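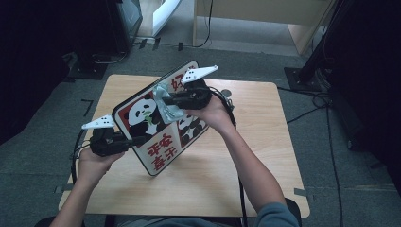 Figure 1. Two-handed grip on a flat printed plaque, using a pair of hand-held grippers with perforated white fingers.

Stokton Laboratory Course in Automation
Handout for Session 2: Comparing Hand-Held Grippers
Course leader: Kwabena Sarpong
Laboratory supervision: Fiifi Agbeko

2.1 Purpose of the session

Students will compare the behaviour of hand-held grippers on thin, flat objects. Such objects present little edge to hold and turn easily about the point of contact. A gripper which performs well on cups and boxes may therefore perform poorly on a board, a tray or a sheet of card. The session concerns the gripper alone; arm control is treated in the October block.

2.2 Terms used

Finger: the part which extends towards the object.
Pad: the surface which presses on the object. On some grippers the finger and the pad are one piece.
Linkage: the jointed bars which carry the motion of the drive to the pad.
Slip: any movement of the object relative to the pad after the grip has closed.

2.3 Compliant fingers and rigid pads

A compliant finger bends under load and spreads the contact over a larger area. It is forgiving of poor alignment, but the object may rotate slowly when it is held near a corner. A rigid pad carried on a linkage holds its angle more faithfully. It demands a better approach, and a small error in wrist angle will leave only one edge of the pad in contact.
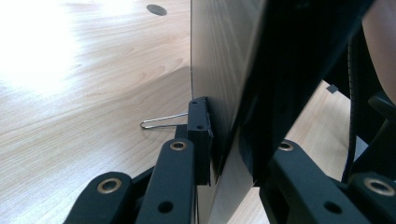

The wrist view should be read with this in mind. When a panel stands upright and is approached at a steep angle, the pad hides part of the edge it is pressing on, and the operator must judge contact from the linkage and from the motion of the panel. Glare on a pale table can also remove detail from one side of the view. Students should note the lighting before each set of trials and leave it unchanged until the set is complete.

2.4 Procedure

Each pair completes 18 trials with each gripper type. Close the grip, lift the object clear of the table, tilt it, hold, and return it. Cables must be kept free of the wrists throughout -- a pulled cable alters the load and the trial must be repeated. Record slip as none, slight or full.

2.5 Results from the previous group

The Ansah set gave 67 trials without slip and the Fesdale set gave 53. The totals should not be read as a ranking, as the two sets were run by different operators. Most of the full slips were recorded during the tilt.

2.6 Written work

Submit the completed trial sheet and one page of discussion. State which gripper you would choose for a thin board and under what conditions you would change that choice. Queries concerning the trial sheet should be addressed to Mr Agbeko.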